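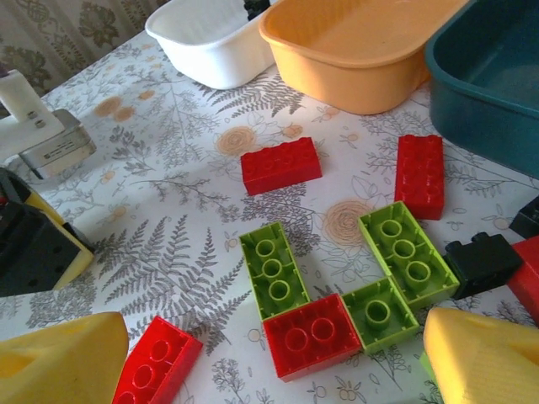

Tromach, 2026-08-02

Reference > Toys and Play > Building Bricks > Sorting and Storage

Last updated: 2026-08-02Brick sorting is the household activity of separating loose toy building bricks into groups, usually by color, by shape or by size, and putting each group into a container of its own. It is done on floors, on beds, on trays and, very commonly, on the dining or kitchen table, where the light tends to be better and the knees are spared. The activity goes by many names in different families (in the Tromach area it is often simply called "doing the tubs"), and it sits somewhere between a chore and a game, which may be why people of all ages can be drawn into it who only meant to walk past.

The basic brick

The piece that turns up most often in a mixed collection is the oblong brick known as the 2x4, named for its two rows of four round studs, eight in all. A red 2x4 lying on a patterned cloth, studs up, is about as familiar a sight as the hobby has to offer. Smaller bricks and longer ones are named in the same way, by counting the studs along the short side first and then the long side, and most people who sort regularly pick up these names without ever sitting down to learn them.

Red, lime green and black are a pleasant mix to begin with, as the three are easy to tell apart even in the evening. Harder pairs are dark gray with black, and white with the cream shades that older white bricks drift toward when they have spent years on a sunny windowsill.

Surface

Bare tabletops are noisy and let bricks skate away, so a cloth is usually laid down first. Any tablecloth will do. Plain ones show up small parts best, but a great many families use whatever cloth is already on the table, and a white ground with gray ferns and a scattering of peach-orange roses works very nicely, the background being pale enough for a black or red brick to stand out well. Busy prints in dark colors are more trying, especially for black pieces. A cloth has one more kindness to offer at the end of the afternoon: the corners can be gathered up and whatever is left tipped out in one go.

Tubs

Open plastic tubs are the usual containers, set in a row at the back of the table with the bricks spread out in front. Wide tubs with smooth or rolled rims are comfortable for small hands. Lids are useful for storage but a nuisance during sorting, and most people leave them in the cupboard.

Some households match the tub to the brick, red with red and so on. Others, having only the tubs they have, settle on a private rule, so that a white tub may hold black bricks, a peach-orange one the reds and a teal-blue one the greens. Such rules are remembered with surprising firmness by children and forgotten just as firmly by visiting aunts. A strip of paper tape on the rim settles most arguments.

Color or shape?

The oldest disagreement in the subject is whether to sort by color or by shape. Sorting by color is quick, looks lovely and suits beginners. Its weakness shows up later, when someone wants one small black piece and has to find it in a deep tub of nothing but black. Sorting by shape is slower and less pretty, though the eye can then pick out a color from the pile almost at once.

The Kelemen method, a popular compromise, starts with color and moves to shape only once a tub holds more than 500 pieces. The Stornska handbook on home storage, in its 22-page section on toys, recommends no more than 6 groups for children who are just starting, and adds very sensibly that a child who wishes to make a seventh should be allowed to.

In Tromach

The toy library at Kivix Hall holds an open sorting afternoon each November, when mixed boxes returned during the year are spread out on long tables and put back in order. At the most recent one, 304 boxes were gone through, with soup served afterward. Pieces that don't belong to any set go into a common tub by the door, and families are welcome to take a handful home.

Care

Bricks can be washed in lukewarm water with a little dish soap and left to dry on a towel, studs down so that water does not collect in the hollow side. Tubs benefit from the same treatment, as a good deal of fluff and crumbs will settle at the bottom over a year. Tablecloths should be shaken out indoors, over the floor, before they go anywhere near the washing machine.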